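Plurnura 2 review: a labeling tool that finally learned what a grasp is
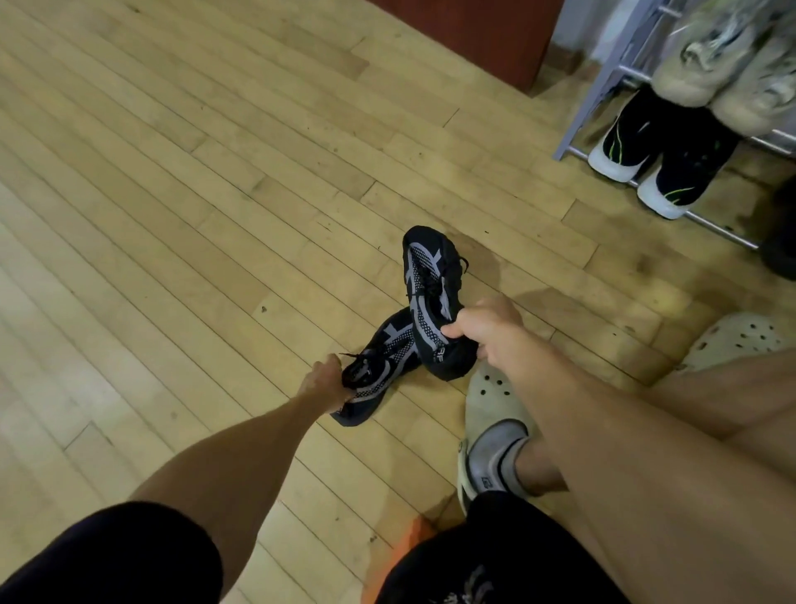 I spend my working hours turning first-person video of household chores into training data for a manipulation policy. Shoes are my specialty, which impresses people at parties as much as you'd expect. For the past three years I did it in Gitix, a tool that crashes politely and often. In November I moved a batch of 418 clips over to Plurnura to see if the grass was greener.

It is, in patches.

The hand tracker is the reason to buy it. It gives you a contact label for each hand separately, so "left hand on laces, right hand on heel" stays two events and doesn't get mashed into one blob called "touching shoe." Our planner team has been begging for this. Gitix thought any two hands near each other were clapping.

Object segmentation is good until it meets black shoes. Put one black sneaker across another and the mask treats them as a single animal with two tongues. I corrected 477 masks by hand, and the brush tool lags just enough to make you question your career. Laces are worse. Plurnura has a "thin structures" setting, and I can report that it has a nice icon.

The timeline is lovely. You can scrub with the arrow keys, split a segment with one tap, and undo as far back as your regrets go. Export to the Faditis format worked the first time, which made me so suspicious that I ran it again. Same result. The Rebane plugin did drop the camera pose from 12 clips without a word of warning, so check your output before you train on it and blame the optimizer.

Price is $535 a seat per year, and the free trial locks export, so you get to admire your labels but not take them home.

Would I go back to Gitix? No. I kept the license – mostly for the old projects – and I open it when I need an excuse to get coffee. Four stars, and I'll add the fifth when it can tell a left shoe from a right one.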